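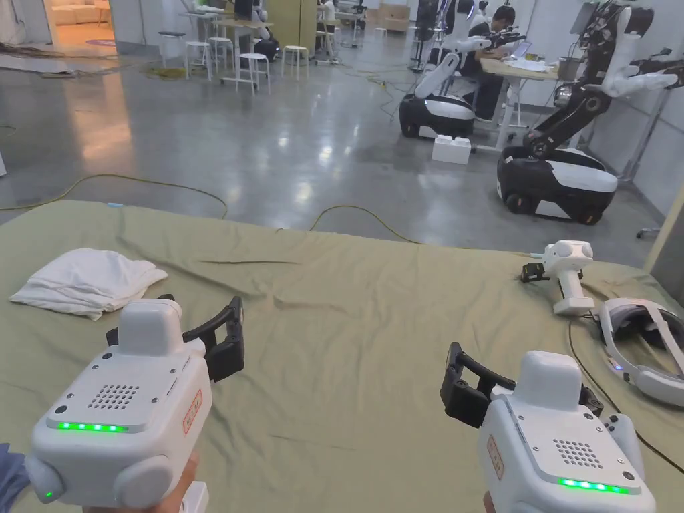 Last changed: July 2022

Gratusura folding cover, green
Item no. 421
Sold by Flindance, laundry and linen supplies

The Gratusura is a single-layer cover for folding clothes on. Spread it over a table or a bed and you have a clean surface in one color, big enough to lay a shirt out with its sleeves open and still have a place for the finished pile. When you are done, the cover comes off and the table goes back to being a table.

It has no padding and no elastic, and nothing is printed on it. We are asked now and then for a version with fold lines marked on the top. We tried one and took it out of the range. The lines suited one size of shirt, and they were in the wrong place as soon as the cover moved.

Size and care

Width: 160 cm
Length: sold in 2 lengths, choose when ordering
Color: green
Edges: hemmed on all sides
Washing: warm machine wash with similar colors
Drying: line or low tumble
Ironing: not needed, see below
Guarantee: 11 months on hems and stitching

The width is measured flat before the first wash. Expect it to draw in a little after that, mostly along the length. If your table is close to the full width and you want an overhang on both sides, buy the longer length and turn the cover sideways.

What it is good for

T-shirts, button shirts, towels, pillowcases, dish cloths, baby clothes. White things show up well against the green, and that is the main reason we kept the color. A white cloth on a white tabletop is easy to lose, and so is a white sock. Dark blue shows up less strongly but the outline of a shirt is still clear in normal room light.

The cover also keeps clothes off a surface you may not have wiped. In a shared room, where the same table gets used for lunch and mail, this matters more than it does at home. Keep the cover folded with its top side inward when it is put away, so the clean side stays clean.

Setting it up

Shake the cover out and lay it down with the hems underneath. Pull from the corners first, then from the middle of each long side. It will not lie dead flat, and it does not have to. Soft creases in the cover do no harm to a folded shirt. A hard ridge under the collar is worth smoothing out, and one pass with the flat of your hand will do it.

Leave the overhang loose. Tucking it under makes the cover pull when somebody leans on the edge, and the whole pile shifts with it. On a very smooth top you can put a thin non-slip mat under the middle. We do not sell these, but any drawer liner will work.

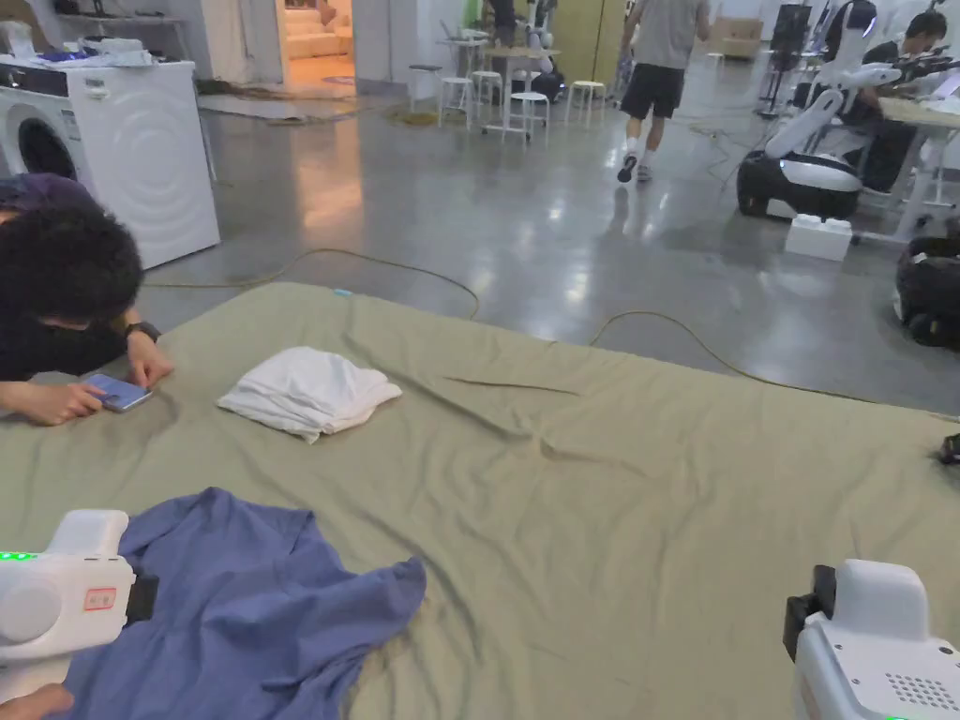 Most of the questions we get are about where to put things, so this part is longer than it used to be. Bring the clean laundry to one side and put the finished pile at the far side, out of reach of your elbows. The middle is for the piece you are working on. If you drop the whole basket in the middle you will fold on top of it, and the bottom half of the load ends up with creases you then have to shake out again.

Take the big pieces first while there is space. Small cloths can be folded almost anywhere, so leave them for last. Keep a separate corner for odd socks and anything that needs to go back in the wash.

For a T-shirt, hold it up by the shoulders before you put it down. Give it one firm shake, let it hang, then lower it hem first so the front and back land together. Put down this way, it needs very little straightening. Smooth from the collar toward the hem, turn in the sides, and fold up from the bottom. Stojan Trajkovski, who looks after our returns and tests each new batch, folds in thirds from the hem. Halves and then halves again is just as good if your shelves are deep.

Shirts with buttons go face down. Do up the top button and one in the middle before turning the shirt over. The rest can stay open.

Knitted things should be folded straight on the cover and never hung up by the shoulders first, as they stretch.

Choosing a length

The short length fits a small kitchen table or a single bed laid crosswise. The long length is meant for worktables and double beds. If two people will be folding from opposite sides, get the long one. On a single bed the long cover reaches the floor and gets stepped on, and this is the most common cause of torn hems we see.

Measure the top of the table and add a hand's width at each end. Do not measure to the floor.

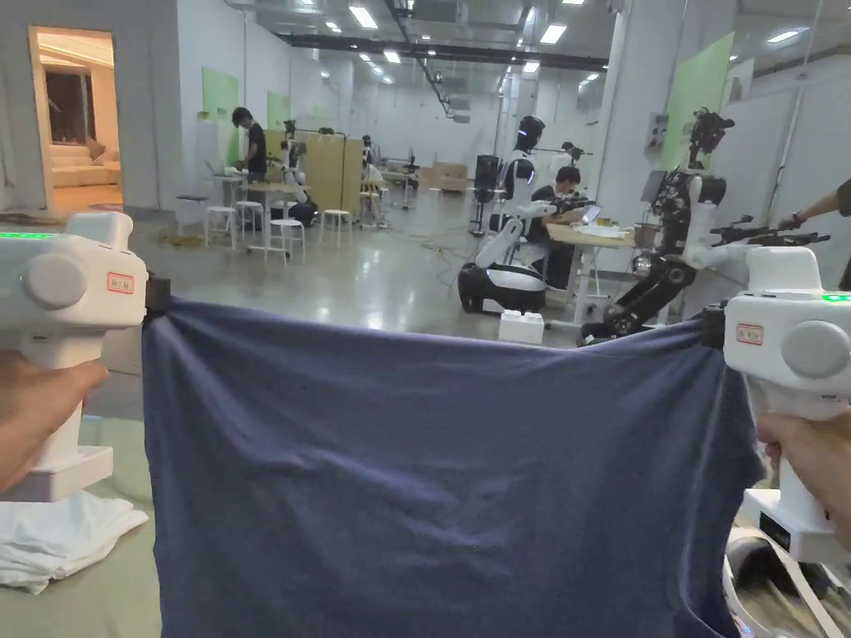
A cover that is used every day should be washed when it starts to hold lint. You will feel it before you see it. Wash it by itself the first time, as some dye comes out. After that it can go in with other greens and with dark colors. Keep it away from whites for the first few washes – the guarantee does not include anything that has turned green.

Leave out fabric softener. It makes the surface slippery, and shirts slide off the edge of the pile. Bleach will leave pale patches and these cannot be fixed.

If the cover comes out of the dryer badly creased, spread it while it is still a bit warm and leave it on the table for an hour. You can iron it, but few people bother.

Known faults

Covers made before June had a corner stitch that could work loose at one end. It is a cosmetic fault and the hem will hold. If yours has it, send us a photo of the corner and we will mail a replacement. You do not need to return the old cover.

Some loose thread on a new cover is normal. Snip it close to the hem and do not pull.

Goes with

Đorđević shelf dividers, for keeping folded piles upright
Zustirex lint brush, short handle
Gratusura storage band, holds the folded cover closed

The storage band used to come with the cover and is now sold separately. Orders placed under the old listing will still be sent out with a band.

Ordering and returns

Give the item number and the length when you order. Unwashed covers can be sent back for exchange in their original wrapper. Washed covers can be returned only for a fault in the hem or stitching. Write your order number on the outside of the package, and put a note inside saying what is wrong and where on the cover it is.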